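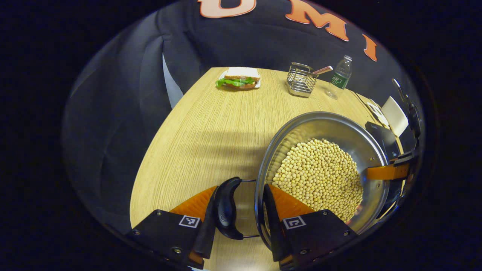 Oval tabletop in pale wood, with orange and white lettering on navy fabric.

Wrist fracture pathway: changes at Utance and Flalura

1 Jul 2025

From this month, adults who break a wrist and do not need an operation will follow a shorter pathway at both the Utance and Flalura sites. Most of them will leave their first fracture clinic visit with a removable splint and a written exercise plan, and will not be given a full plaster cast unless the clinic team thinks one is needed.

The change applies to stable fractures of the lower end of the radius, where the bone is in a good position on the first X-ray. It does not apply to children, to open fractures, or to anyone whose fracture had to be pulled straight in the emergency department. Those patients will be seen and treated as before.

Staff on the Collado ward asked what happens to patients who are referred from there after a fall. They come into the same clinic, but the referral should state whether the patient uses a stick or frame, and which hand they use it in. A person who leans on the injured side may need a forearm support fitted to the frame before going home. The therapy team can usually do this on the same day if they are told before noon.

What patients will be given

The splint is fitted in clinic and should be worn day and night for the first two weeks, coming off only for washing. The fingers, elbow and shoulder should be kept moving from the first day. Stiff fingers are the most common complaint we hear at later visits, and they are much harder to put right than to prevent.

A second X-ray is taken at two weeks. If the bone has not shifted, the patient starts gentle wrist movements out of the splint, five times a day. The sheet shows bending, straightening and turning the palm up and down. Lifting anything heavier than a full mug should wait until the therapist agrees.

The old sheet told patients to squeeze a ball. Please do not hand this out any more. Some people were squeezing far too hard, too early, and coming back with a sore and swollen hand. Spare copies in the plaster room can go in the recycling.

When to ring the clinic

Patients should ring if the fingers become numb, very swollen or pale, or if the pain is getting worse after the first few days. Burning pain with skin that is shiny or changes colour should be reported too, even if the splint seems comfortable. Out of hours they should go to the emergency department. Both sets of details are on the back of the sheet.

Bone health

Anyone over 50 with a wrist fracture after a simple fall should still be offered a bone health check. The form has moved to the Gollero system and can be found under outpatient referrals. Paper forms will be accepted until the end of July.

Funding

A grant of £3,000 has paid for the first stock of splints and for printing. Left and right splints are kept separately in the Utance store, with small sizes on the top shelf. Flalura should order through Utance for the time being. Please write the size and side in the stock book when one is taken, including those used as replacements.

Questions about the pathway can be left with the hand therapy desk at either site.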